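Notes on practice pads and thread
Posted 4/29/18

I have been through enough suture pads by now that the notes deserve a page of their own. The last post on this subject dealt with knots. This one is about consumables: what the pad is made of, what thread goes into it, how the light falls on it, and when to throw it out.

Pads first. Three kinds have been on my bench since October.

The Lukus pad is a layered silicone block with a mesh between the top two layers. The mesh is what keeps a stitch from pulling straight through. It also catches the needle tip if you enter at a shallow angle, and the tip then deflects and comes out somewhere you didn't plan. After a few dozen passes along one line the top layer starts to delaminate from the mesh and you get a blister. A blistered pad still works for knots. It is useless for bite depth, as the top layer lifts with the needle.

The Holden pad has no mesh. It is a single soft pour, closer in feel to what you want, and it tears. A stitch tensioned the way you would tension it on the Lukus cuts a slot toward the edge of the wound. I consider this a feature. I changed my mind on that after Sigrun Tveit left a comment on the knot post saying that a mesh pad had taught her to pull too hard and it had taken her a long time to unlearn it.

The third is homemade, a gelatin and glycerin mix poured into a baking tray. Cheap, good surface, short life. It sweats in a warm room and grows things in a cool one. Mine lasted 7 days in the refrigerator under plastic wrap and I would not push it past that.

All three came in pale skin tones or were poured that way, and I moved to red pads over the winter. The reason was thread visibility. Blue or black thread on a pale pad is very easy to see, so easy that you stop tracking it and simply glance at it when needed. On red, with a dark thread, you have to know where the tail is.

Which brings up color. I had been using black silk because there was a box of it. Silk is pleasant to tie and holds a knot with almost no memory, so it flatters you. I switched to a dark green braid from Tarawneh, nonabsorbable, sold for practice only. It is a little stiffer than the silk and slides less readily on the second throw. In good light the green reads clearly against red. In shade it reads as black, and a length of it lying flat across a dark patch of pad is close to invisible.

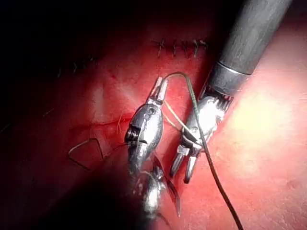

Lighting accounts for more missed grabs than I expected when I started keeping a log. A glossy red surface under a single lamp gives you a hot spot on one side and a hole on the other. In the hot spot the color washes out and you lose surface texture, so depth is hard to judge. In the hole you lose the thread. The usable band between the two can be narrow, and the work tends to drift out of it as you move along a line of stitches.

What I tried, in order:

Moving the lamp closer. Worse. The hot spot gets hotter and the falloff gets steeper.

Moving the lamp farther back and higher. Better. The gradient flattens, but the overall level drops, and with a dark braid that cancels most of the gain.

A second lamp on the opposite side, same height. Two hot spots, and metal tips throw doubled reflections that are distracting when you are trying to see whether the jaws have closed on thread or on nothing.

One lamp with a sheet of tracing paper clipped in front. This is where I have ended up most evenings. The lamp is a Wulex clamp model rated at 400 lumens. The paper costs some of that. I do not have a meter and will not pretend to a number.

Dulling the pad. A dusting of cornstarch takes the shine off silicone for a few minutes. It also gets into the braid and makes every knot feel like a different thread. Not recommended except for photographs.

Thread length. I cut shorter than I used to. A long length means fewer interruptions but the slack has to go somewhere, and it goes under the instrument, around the instrument, or off the far side of the pad. Short lengths waste more at the tail. The spool holds 300 feet, so waste is not a serious cost at my rate. For continuous stitching I cut longer and accept the slack.

On grabbing thread off the surface: thread lying flat on a moist or tacky pad is held down along its whole length, and the tips have to get slightly under it. Pressing the tips into the pad on either side and closing works on the Holden because the material gives. On the Lukus it gives less and you tend to squeeze the thread out ahead of the jaws. Lifting a small loop first and taking the loop is more reliable on both. The loop should stand up toward the open jaws, and the only way I know to make that happen consistently is to leave a little twist in the thread. A braid that has been straightened completely lies dead flat.

For passing thread from one instrument to the other, the point where I lose it most often is the release. The receiving tips close, the giving tips open, and the braid stays hung on the giving side because a strand has caught on the serrations. A frayed end does this every time. Trim the end clean and at an angle before starting and the problem mostly goes away. I also wipe the jaws between lengths, as lint and silicone crumbs build up at the back.

Pad retirement. My rule is three strikes, counted per wound line: a blister, a slot that reaches the edge, or a spot where the needle passes with no resistance. Any one of those closes the line. When all lines on one face are closed I flip the pad if the back is smooth. The Holden can be flipped. The Lukus has a molded grid on the underside and cannot.

Octavian Voicu asked by email how many stitches a pad gets before it goes in the bin. My log has the current Holden at 3,000 passes across both faces, which includes a lot of single entries with no knot. The last Lukus went longer but spent the second half of its life as a knot board, so the figures don't compare well.

Storage is simple. Wash in dish soap, rinse, air dry, dust lightly, keep flat in a bag. Do not stack two pads face to face. I did this with a red one and a pale one and the pale one is now pink along one side, which has no effect on how it sews.

Next post will be on needles, specifically how dull one can get before the pad data stops meaning anything. I have four from the same packet at different stages and still need to finish the log on the last one.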